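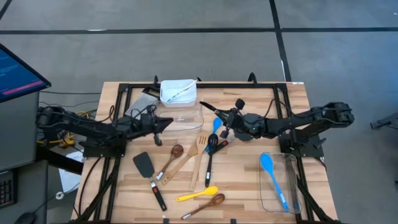

Nistville wants 40 home cooks to test whether kitchen advice columns are any good. I doubt most of them are. You'd try two tips a week at home, using ordinary stuff like a box grater or a glass baking dish, and write down what happened.

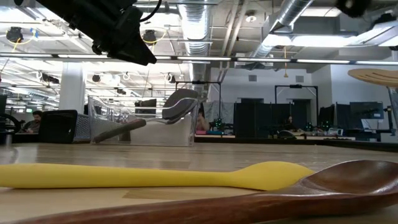

Bindu Pai wrote in to ask if we only want people who already agree with me. We don't – fans of the columns are welcome.

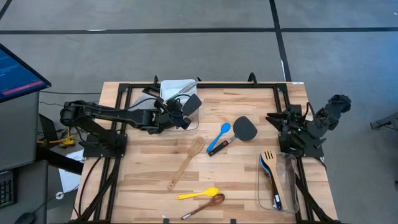

Is it paid?
You get $145 at the end, if your notes are complete.

Write to Noel Cabrera at Nistville by 2019-07-13.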